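Etley Community Help
Section: Teaching by demonstration

Two-handed fruit task: policy hesitates when both grippers approach the plate

Asked by Oksana Romaniuk

Our department records demonstrations with two hand-held grippers, one in each hand of the operator. The task is to move mixed fruit between a kitchen counter and a green oval plate. No robot is present during recording. The demonstrations are later used to train a policy for a two-armed station.

We have collected 744 demonstrations at 30 frames per second. The trained policy performs acceptably when one arm is active. When both arms are required, it frequently stops with the fingers open above the fruit and does not select a piece. The fault is more common with small fruit than with large fruit. Operators were instructed to begin with whichever piece they found convenient, and the starting layout was changed after every demonstration.

Two views from the gripper cameras are attached.
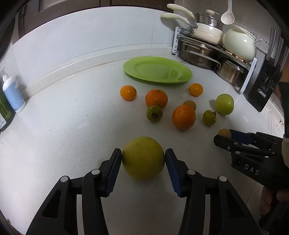
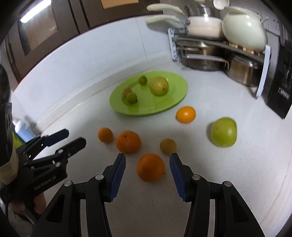

I should be grateful for advice on the following points. Should the order of picking be fixed in the written instructions to operators? Is it necessary to discard the existing recordings? Our next recording period is in May, and any change to the procedure must be submitted before then.

Answer 1, posted by Hrytsenko
Marked as accepted

The existing recordings should be retained. The behavior you describe is consistent with operators making different choices from similar starting layouts. Where one operator reaches for the nearest piece and another reaches for the largest, the policy receives conflicting guidance and may settle between the two.

The following procedure is recommended.

Issue a written rule for the order of picking. It should be simple enough to follow without stopping to think. Our own rule is that each hand takes the nearest piece on its own side, and that the left hand goes first when both are equally near.

Continue to change the layout between demonstrations. That part of your procedure is sound and should not be altered.

Instruct operators not to pause above the fruit. Pauses of this kind are learned along with everything else. Review your present set for any demonstration in which the fingers remain open and still for longer than one second, and either trim that portion or exclude the demonstration from training.

Label each existing demonstration by operator before retraining. In our case, 8 operators had contributed, and two of them accounted for most of the disagreement. We retrained without those two and added new recordings under the written rule. It was not necessary to reach 900 demonstrations before an improvement was recorded.

With regard to small fruit, please confirm that the operators close the fingers at a steady speed. A quick pinch lasts only a few frames and is easily lost if your software thins the recording before training.

Answer 2, posted by Dusta

I would check the timing between the two grippers first. If the left and right recordings are not aligned, no rule about picking order will help. Tap the two grippers together at the start of each recording and compare the moment of contact in both streams.

Answer 3, posted by Over

We had the same problem and used remote control of the arms instead. It was slower, and the operators required more training. I do not have the figures available.

Comment from Oksana Romaniuk

Thank you. The timing was checked on Tuesday and the two streams are aligned. The operator labels had not been kept consistently, and they are now being restored from the sign-in sheets. The picking rule in Answer 1 has been added to our draft procedure, with the right hand going first.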